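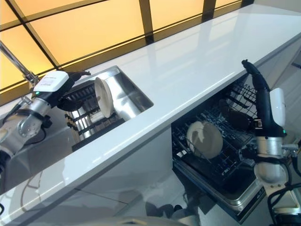

Rack in sink, white countertop.

Search this manual Enter a word or part number Go

Support > Kitchen > Akent Under-Sink Filter > Section 5: Changing the cartridge

5. Changing the cartridge

The cartridge lasts six months in the average home. If the water has slowed to a trickle and your tea tastes like a swimming pool, you have probably gone past that.

Set aside 60 minutes the first time. Later changes go faster, mostly from knowing which way the housing turns.

You will need: a new Womimlow cartridge (part 87), the plastic wrench from the original box, a bucket, a towel, and a flashlight. If the wrench is gone, order part 66. Pliers will crack the housing, and the warranty people can tell.

CAUTION: Use the cold line only. Hot water ruins the cartridge and softens the seals.

1. Empty the cabinet under the sink. All of it, including the bag of bags.

2. Turn the cold supply valve clockwise until it stops. Snug is enough.

3. Open the cold faucet and let it run dry. Leave it open.

4. Press the red button on top of the filter head to release the pressure. It hisses. If it sprays instead, the valve in step 2 is still open.

5. Put the bucket under the housing. Fit the wrench and turn to the left as seen from below. Looking down from above, this will feel like the wrong direction.

6. Lower the housing slowly. It is full of water and heavier than it looks.

7. Pull out the old cartridge and throw it away. It can't be rinsed and reused, though every year people write to us with a method.

8. Wash the housing with dish soap and a soft cloth. Rinse well.

9. Check the black O-ring in its groove. If it is flat, nicked or missing, replace it. If missing, look on the old cartridge first.

10. Seat the new cartridge, blue end up, and thread the housing back on by hand. Finish with a quarter turn of the wrench.

11. Open the supply valve halfway and look for drips – this is what the flashlight is for. Then open it fully.

12. Run the cold faucet for up to 5 minutes. Gray water at first is carbon dust.

NOTE: Write the month on the label supplied (September, say) and stick it on the housing. The inside of the cabinet door also works.

If the housing still drips, go to Section 6, Leaks.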